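El orden en lo pequeño: la clasificación del material de oficina en Urkdale

Reportaje. Organización y espacios de trabajo

La sede de Urkdale de la firma Jikau inició en abril una revisión completa de sus existencias de papelería. El propósito, según consta en la memoria interna del proyecto, era modesto: saber qué había en los cajones, decidir qué debía conservarse y asignar a cada artículo un lugar fijo. El inventario inicial arrojó 1,018 piezas sueltas, repartidas entre bandejas, sobres reutilizados y cajas sin rotular. De ellas, 706 eran pinzas sujetapapeles negras de distintos tamaños.

La cifra sorprendió a los propios responsables del archivo. La pinza metálica es un objeto que se presta, se olvida en un expediente y regresa meses más tarde dentro de otro. Rara vez se compra con criterio y casi nunca se devuelve a su caja de origen, que suele haberse desechado el mismo día de su apertura. El resultado es un fondo común de medidas mezcladas, del que cada empleado toma lo primero que encuentra.

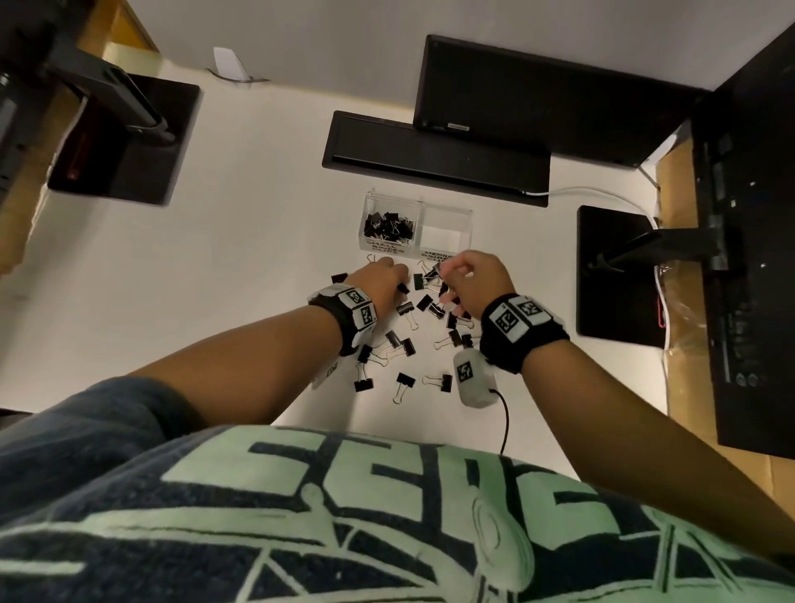
De ahí que la memoria dedique un apartado específico a la mezcla de tamaños. Una pinza pequeña aplicada a un legajo grueso se abre, se deforma y acaba por soltar las hojas; una mediana colocada sobre tres folios los marca y añade un volumen innecesario a la carpeta. En un archivo que trabaja con unas 300 carpetas activas, ese volumen se traduce en estantes que se llenan antes de tiempo y en cajas que no cierran. La separación por medidas se planteó, por tanto, como una tarea de conservación documental antes que de limpieza.

El método adoptado procede de un cuaderno de procedimientos elaborado años atrás en la delegación de Nultham. Consta de una sola página. Indica que el material debe volcarse sobre una superficie despejada y clara, que la clasificación ha de hacerse a mano y que los recipientes de destino deben colocarse más allá del montón, de cara a quien trabaja, con el rótulo visible. Se desaconseja expresamente clasificar dentro del propio cajón, práctica habitual que deja siempre un resto sin revisar en el fondo.

El cuaderno recomienda asimismo empezar por un único tamaño y agotarlo antes de pasar al siguiente. La pinza pequeña suele ser la primera, dado que se esconde con facilidad bajo las demás. Las piezas oxidadas o con las asas vencidas se apartan en un sobre y no vuelven a circular.
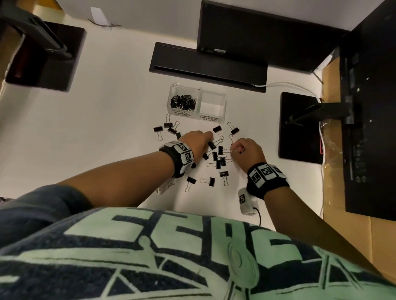 Última actualización de esta página: 1 de julio de 2024

La elección de los recipientes ocupó más tiempo del previsto. Se probaron cajas de cartón con tapa, descartadas porque obligaban a abrirlas para conocer su contenido, y unas bandejas metálicas de la casa Shehu, de buena factura pero demasiado hondas para piezas de este tamaño. Se valoró también un mueble de 70 gavetas, que habría resuelto la clasificación de toda la papelería en un solo cuerpo. El espacio disponible junto a la sala de consulta no lo permitía, y el proyecto se orientó hacia elementos pequeños que pudieran trasladarse de una mesa a otra.

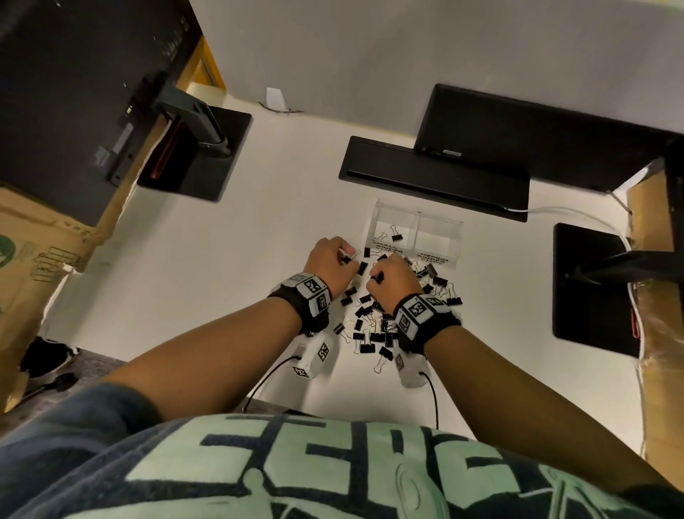 La rotulación merece un comentario aparte. En los archivos de tamaño medio conviven con frecuencia varias generaciones de etiquetas: las mecanografiadas, las impresas en cinta adhesiva, las manuscritas de urgencia. La norma de Urkdale fija un criterio único, que es el de nombrar el artículo completo y en mayúsculas, sin abreviaturas ni códigos de almacén. Un contenedor transparente de dos compartimentos, con las leyendas «SMALL BINDER CLIPS» y «MEDIUM BINDER CLIPS» en su cara frontal, responde a ese principio. Se mantuvo el inglés por ser la lengua de los pedidos, y la lista de equivalencias en español quedó colgada en la puerta del armario. La medida exacta en milímetros figura solo en la hoja de reposición.

Esa hoja es el otro elemento estable del sistema. Se revisa una vez al mes y recoge únicamente dos datos por artículo: si el compartimento está por debajo de la mitad y si se han encontrado piezas ajenas en su interior. Cuando el segundo dato se repite, la norma prevé una nueva clasificación completa sobre la mesa, en lugar de correcciones parciales.

El procedimiento se ha extendido ya a los clips de alambre, los encuadernadores de latón y las gomas elásticas. Quedan pendientes las chinchetas, para las que aún se busca un recipiente con cierre, y los fasteners de plástico, cuya variedad de longitudes plantea un problema distinto.

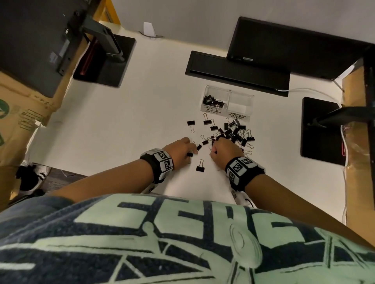 Una lectora de la primera versión de este reportaje objeta que separar las pinzas por tamaños sirve de poco si no se enseña a devolverlas, y propone que cada carpeta que regresa al archivo pase antes por una bandeja de retirada, donde se le quiten las pinzas sobrantes. En su oficina, añade, la bandeja se vacía al final de la jornada y quien la vacía clasifica.

La propuesta se ha incorporado a la documentación de Urkdale en calidad de anexo. La bandeja de retirada se instalará junto al mostrador de devoluciones, y su contenido se anotará en la misma hoja de reposición. Los encuadernadores de latón quedan por el momento fuera de la medida, ya que su extracción exige desmontar el expediente.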